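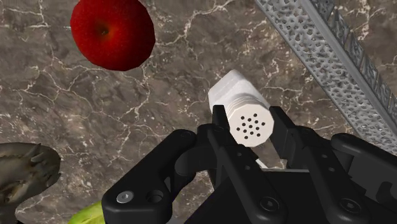

Building Science > Papers > Air Sealing > Kustberg Apartments

Print this page | E-mail this page

4. Results

4.1 Leakage at door thresholds

The Kustberg building has 80 apartment doors, and before the work began every one of them let in air along the bottom edge. Tenants had dealt with this in their own ways, mostly with towels. We removed the towels for the baseline test and gave them back afterward.

Half of the doors, 40 in all, received the Pagano brush sweep. The other half received the Todine rubber sweep, which costs more and comes with longer instructions. Both products were fitted by the same crew. Installation finished on a Thursday, one day before the elevator was repaired.

Figure 4 plots leakage for each door before and after fitting. The rubber sweeps did better on flat sills. On worn sills the two products performed about equally, and a worn sill is what most of these doors have. A stiff rubber edge bridges a dip in the wood and leaves the dip open; bristles at least make an attempt.

Figure 4. Door leakage before and after fitting, by sweep type. Open circles mark doors that had been planed by a previous tenant.

4.2 Wear

Each sweep type was also run on the test rig at Puvudari, where a sample door was opened and closed 849 times before the hinge failed. The sweep was in fair shape. The hinge was not part of the study, and we have no findings on it beyond the obvious one. A second run with a heavier hinge passed 700 cycles, at which point the brush had begun to splay at the latch side — the same corner where tenants reported a draft in May.

We had planned to compare noise as well. The rubber sweep squeaks on varnish, and several tenants supplied opinions on this that do not lend themselves to averaging.

Related items
Caulk Joints in Older Window Frames
Threshold Height and Wheelchair Access
Mail Slots as a Source of Drafts
Foam Tape: A Second Winter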